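Troson adds birthstone lockets and engraving service for the holiday season

GALIRVILLE, December - Troson, the Galirville jewelry maker, is adding a line of birthstone lockets to its catalog and opening an engraving service for both new and older pieces. The lockets go on sale this month in the company's own store and through its online shop. Engraving orders are being taken now.

The new line is called Motaung. It has 21 lockets in sterling silver, in round, oval and rectangular shapes. Each one opens on a side hinge and holds two photos. A single stone is set into the front, and buyers choose the stone when they order. Chains come in 3 lengths and are sold with the locket or on their own.

"People kept asking us for a locket they could wear every day," said Anatole Bodin, who founded Troson and still draws most of its pieces. "The older ones we made were heavy. They pulled on the chain and flipped over. We made these thinner and moved the loop back a little so they lie flat."

The hinge was the slowest part to get right. Early samples closed well but loosened after a few weeks of wear, and the pin was changed twice before the design was approved. The final version uses a solid pin that can be replaced by a jeweler if it ever wears down.

Engraving

Customers can have up to 324 characters engraved across the inside and back of the larger lockets. Smaller lockets have room for initials or a short date. Four lettering styles are offered, including a script based on the handwriting in the company's old order books. Engraved pieces ship within 7 working days of the order being confirmed.

Older Troson pieces can be mailed in or brought to the store. The workshop checks each one before any work starts and will return it unmarked if the metal is too thin to engrave safely.

"We turn down a few bracelets and a lot of thin rings," said Florian Deschamps, workshop manager. "If the back is already worn, cutting into it makes it weaker. We would sooner send it back and tell the owner why."

Engraved items cannot be exchanged except in the case of a fault. Customers see a proof of the wording by email and must approve it before the piece goes to the bench.

Where to buy

Motaung lockets are available at the Troson store in Galirville and at the Cultlow shopping arcade, where the company has a counter through the end of the season. The Cultlow counter carries the full line but does not do engraving on site. Pieces left there are sent to the workshop and can be picked up at either location.

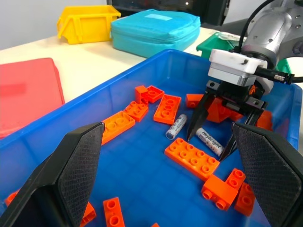

Care and repairs

All lockets come with a polishing cloth and a card on cleaning. Troson advises taking the photos out before cleaning and keeping the locket away from perfume and pool water. Repairs to hinges and clasps are free for the first year with proof of purchase.

Retailers who would like to stock the line can ask for a wholesale price list from the Galirville office. Samples are available to stores on request.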